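Drasum Countertop Shelf, Two Boards

Home / Kitchen / Storage / Small Shelves

Item no. 364
In stock, ships from our Koster warehouse

I'll start with a confession: I didn't want to carry this one. We had four small shelves in the shop already and I was sure a fifth would only confuse people. Then Ilona Bárány, who does our buying, left a sample in our break room and it filled up within a day (tea, crackers, the good mugs, somebody's vitamins). When I tried to take it back to the stockroom I got told off. So, fine, we carry it now, and I have one at home too.

What it is

A freestanding shelf for a kitchen counter, a sideboard or the top of a low cabinet. You get a black metal frame, mesh on the sides and back, and two light wood boards, one on top and one lower down. No drilling, no wall plugs, no asking the landlord. You put it where you want it and start loading it up.

I live in an apartment with a kitchen that was clearly planned by a person who ate out a lot. There is one upper cabinet and it holds plates. Everything else – oil, salt, coffee, rice, the jar of wooden spoons – used to stand in a long row along the back of the counter, and every time I wanted the paprika I had to move the vinegar. Going up one level changed that more than I expected. The everyday things live on the lower board and the things I use once a week go on top.

Who it suits

Renters, mostly, and people with a bit of counter depth going to waste at the back. It's also been popular with folks setting up a coffee corner. Put the cups up top and the beans and filters underneath, and your machine can have the counter next to it all to itself. Fanni Bognár from our order desk uses hers for seedlings every spring and then gives it back to the kitchen in August, when the tomatoes are out on the balcony and she needs the space for jam jars.

I'd steer you away from it if your upper cabinets hang low. Please, please measure the gap first! Then measure your tallest bottle and think about whether you want to be able to lift it off the top board without tipping it sideways. This is the most common reason the shelf comes back to us, and I'd much rather you spend a minute with a tape measure than an evening repacking a box. 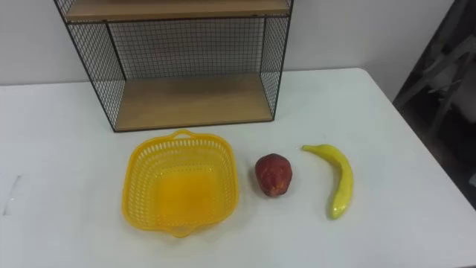 Drasum shelf against a plain wall, white table.

About the mesh

People ask why there's mesh at all. Mainly it stops things from going over the side. Spice jars, packets, those little bouillon cubes that get everywhere – they stay put when you shove something in from the front in a hurry. It also gives you somewhere to hang S-hooks. I have measuring spoons and a tea strainer on the right side of mine, and a small pair of scissors that I used to lose constantly.

The mesh does collect dust and, near a stove, grease. I won't pretend otherwise. A soft dish brush with warm soapy water gets it clean in a couple of minutes if you do it now and then. If you leave it for half a year next to a frying pan you'll be there longer, and I say this from experience. Don't use steel wool, it goes through the black coating and then you're into rust.

About the boards

They're real wood with a light oil finish, so the grain and the color vary a little from one to the next. Ours have come in anywhere from pale straw to a warmer tan. If you order two shelves and want them to match as closely as possible, write that in the order notes and Gergely Szénási in the warehouse will go through the boxes for you. He's picky about it, in a good way.

Wipe up wet rings. The oil buys you some time but it isn't a varnish, and a sweating glass left overnight will leave its mark. Once or twice a year I take the boards out, give them a light sanding with very fine paper and rub in some food-safe oil. Leave them overnight before you put anything back.

Putting it together

The frame comes in flat parts with screws and a hex key in a little bag taped to the bottom of the carton. (Check there before you email us that the bag is missing. I threw mine out with the cardboard and had to fish it out of the recycling.)

Lay the back panel face down on a towel. Attach the sides, but leave all the screws a bit loose. Stand it up, slide in the lower board, set the top board on and only then tighten everything, going around in a circle so the frame pulls in evenly. If it rocks, loosen the bottom screws, press down gently on the top and tighten again. Old counters are often less level than we think, so try it in a second spot before blaming the shelf.

What to put on it

Heavy things go low. Flour, sugar, cans, the big oil bottle, all on the lower board. Up top I'd stick to lighter stuff like cups, tea tins, a plant, the radio. It's a counter shelf and I wouldn't put a microwave or a stand mixer on it, even though I've been sent photos of both.

Keep it away from open flame and don't park it right over a kettle or a rice cooker. Steam coming up under a wood board every day will warp it sooner or later.

What's in the box

1 black metal frame, in parts
2 wood boards
1 bag of screws and hex key
4 clear stick-on feet
1 instruction sheet

S-hooks aren't included. We sell them separately in black and in plain steel, and they're on the Small Hardware page.

Questions we get

Can I stack two?
No. The top board isn't fastened in a way that's meant to carry a second frame. Side by side is fine and looks nice.

Can it go in a bathroom?
It can, if there's a window or a decent fan. In a damp room with no air I'd pick the all-metal Mészáros shelf, which has no wood to worry about.

Can I buy just a board?
Yes, single boards are available as a spare part. Send us the item number and say whether you need the top or the lower one, they aren't the same size.

Does it come in white?
Not at the moment. We've asked the maker.

From customers

"Bought it for spices, now it's the bread station. Boards were a shade darker than I thought they'd be but they go well with my cutting board." – Veronika Magyar

"Solid once the screws are tight. First time I did them up too early and had to start over, so read the sheet. I'd take off a point for cleaning the mesh, it's fiddly in the corners." – Giang Ung

Shipping and returns

We ship on weekdays. You can also pick up at the Drositz store, just choose pickup at checkout and wait for the email before you drive over, as we don't keep every item on the floor. Returns are fine as long as the boards haven't been oiled or sanded and all the parts are in the box. If something arrives bent or scratched, send a photo to the order desk and Fanni will get a replacement part out to you. You don't need to send the whole thing back for one bad panel.

Page updated Friday, May 16, 2025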